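Wendt Peel-and-Stick Wallpaper, Ribbon and Floral
Item 3612
Sold by the roll at Brondville Home, Brolwood store and online

Most peel-and-stick paper is sold with the word "removable" in large type. We have pulled enough of it off our own walls to doubt that word, so please read this page before you order.

Wendt says the paper lifts cleanly from any painted wall. Our experience is narrower. On satin or semi-gloss paint it came away in full strips. On flat paint it took flecks of color with it, and on fresh paint it was worse. Wait until the paint has cured, then leave a test piece up for 11 days.

The maker also claims you can hang it alone. Maybe you can. Melaniia Harasym at our Brolwood counter needed a second pair of hands and 3 tries on the first strip — the ribbons have to line up at every seam, and a small error at the top is a big one by the baseboard. Buy a spare roll.

Nuteo's smoothing tool is listed as "required." A clean, dry dish towel did the same job for us.
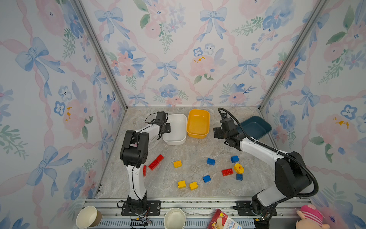
Watercolor bows, flowers and crisscrossing pink ribbons on a white background, shown on three panels.

Not for showers or textured plaster. Unopened rolls may be returned. Cut samples may not.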